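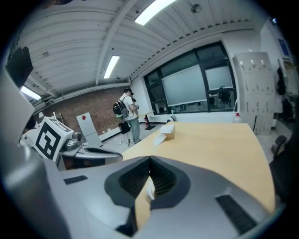
The gripper at the table with the small white box, lockers over by the window.

Questions people keep asking me about the robots at Lotitport

Are you losing your jobs?
No. There were 40 of us on packing before Nimri came in and there are 40 now. I was worried too, I'll admit it!

So what do you do all day?
I used to fold and fill boxes for the whole shift. Now I spend 2 hours of it showing the gripper how to pick things up (napkins are a pain) and the rest on checks and returns.

Did you need training?
Three mornings with the Britonis people in March. I'm no good with computers and I managed fine - you mostly learn by doing it.

Is it quicker than you?
Not with anything soft. Our best day so far was 1536 boxes between all of us, robots included.

Can I swap off it if I hate it?
Yes, just ask your shift lead before the rota goes up. Gonura staff have a separate form.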